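Satcombe für eure Impro-Show einrichten, Teil 2: Vorschläge und Licht 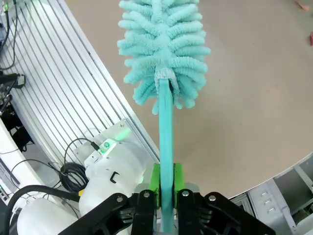 So, das Konto steht, und ihr habt euch beide angemeldet (wenn nicht, bitte erst Teil 1 machen, sonst fehlt euch gleich das halbe Menü). Jetzt kommt mein Lieblingsteil: Wir verbinden die Publikumsvorschläge mit dem Licht! Ich spiele seit Jahren zu zweit, mit Naheed Ghauri, und früher haben wir nach jeder Szene hektisch zum Technikpult gewunken. Mit Satcombe läuft das bei uns viel entspannter.

Ihr braucht einen Laptop, ein Handy und das kleine Funkpedal von Mimonis. Das Pedal kommt erst bei Schritt 4 dran, lasst es so lange aus.

1. Öffnet in Satcombe das Menü "Abend" und legt eine neue Show an. Als Format wählt ihr "Duo". Bei "Ensemble" wartet das Programm nach jeder Szene auf eine dritte Freigabe, und dann steht ihr da.

2. Ladet die Vorschlagsliste. Die mitgelieferte hat 2.904 Einträge, und ja, da ist viel Zahnarzt dabei. Nighat Cheema hat uns ihre eigene geschickt, nur 58 Stück, und mit der spielen wir fast immer. Eigene Listen speichert ihr als reine Textdatei, ein Vorschlag pro Zeile, ohne Leerzeile am Ende.

3. Stellt die Szenenlänge ein. Der Regler steht ab Werk auf 17 Minuten - für eine Langform prima, für kurze Spiele viel zu viel. Wir nehmen vier.

4. Pedal einschalten und gedrückt halten, bis die Lampe blinkt. Dann im Menü "Geräte" auf "Suchen" gehen und "Pedal 2" auswählen. "Pedal 1" ist immer der Laptop selbst (fragt mich nicht, wer sich den Namen ausgedacht hat).

5. Einmal kurz treten: Das Licht geht langsam runter. Zweimal kurz: Blackout. Lang treten: nächster Vorschlag auf der Leinwand. Probiert alle drei durch, am besten beide, denn Naheed tritt viel fester als ich und hat am Anfang ständig Blackouts ausgelöst.

Achtung: Zieht den Stecker vom Lichtpult nie, solange Satcombe läuft. Das Programm merkt sich den letzten Zustand und schaltet beim Wiedereinstecken alles auf volle Helligkeit. Wer da gerade direkt in den Scheinwerfer schaut, hat erst mal Pause.

Hinweis: Wenn ihr die Musik über Flonotex abspielt, stellt dort das automatische Ausblenden ab. Sonst blenden beide Programme gleichzeitig, und der Schlussgag geht in einem komischen Loch unter. Unter "Ton" findet ihr dafür ein Häkchen, ziemlich weit unten.

6. Speichert die Show unter einem Namen, den ihr um kurz vor acht noch wiederfindet. Datum und Spielort reichen völlig.

7. Macht einen Probelauf mit drei Szenen und lasst jemanden hinten sitzen, der sagt, ob die Schrift auf der Leinwand lesbar ist. Falls nicht, unter "Anzeige" die Größe hochsetzen und Schritt 5 noch einmal durchgehen.

Weiter mit Teil 3: Vorschläge vom Handy einsammeln.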